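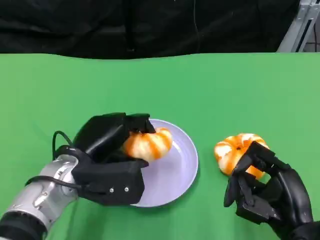
Kravets two-hand plate set, README

Contains 1000 teleoperated episodes with two robotic hands, small striped objects and a plate. Of these, 427 have been checked by hand. The rest carry automatic success labels, and I would not trust them yet.

The Anstead baseline scores well here. I doubt that tells you much. Every episode uses the same green surface and black curtain, and the train and test splits share operators. When we tried the policy at Lirnthorpe under different lighting, it missed grasps it had made easily before.

Known problems: 2 operators only, no force data, and gaps in the wrist timestamps.

Please report results on the checked subset separately.

Maintainer: Welington Fagundes
Last updated Wednesday, September 25, 2019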